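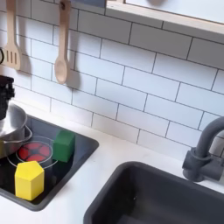 Adaeze Uzor
Lab Practice Lead, Pradcombe

September | 4 comments | 56 shares

FAQ: Working rules for the play kitchen bench

Who do these rules apply to?
Anyone running or resetting a robot arm at a kitchen bench, including visitors from Irnetano.

What may be on the stovetop at the start of a run?
Only the items on the task card. A block task might call for the green cube and the yellow prism, with the pot off to one side. Put everything else in the bin under the bench.

Do the utensils on the wall have to come down?
No. Leave the spatula and spoon hanging unless the card says to move them. If you change the wall, start a new session.

Can I reach in while the arm is powered?
No. Press the stop, wait for the light to change, then reach in. This applies to small fixes too, like a block that has tipped over.

What if I forget to reset between runs?
Mark the run as void. Do not delete it. Runs 219 and 221 are good models for how to write the note.

Can blocks go in the sink?
Yes, if the card names the sink as the target. Take them out before the next run.

Where do I report damage?
Use form 1004 and leave the bench off until someone signs it.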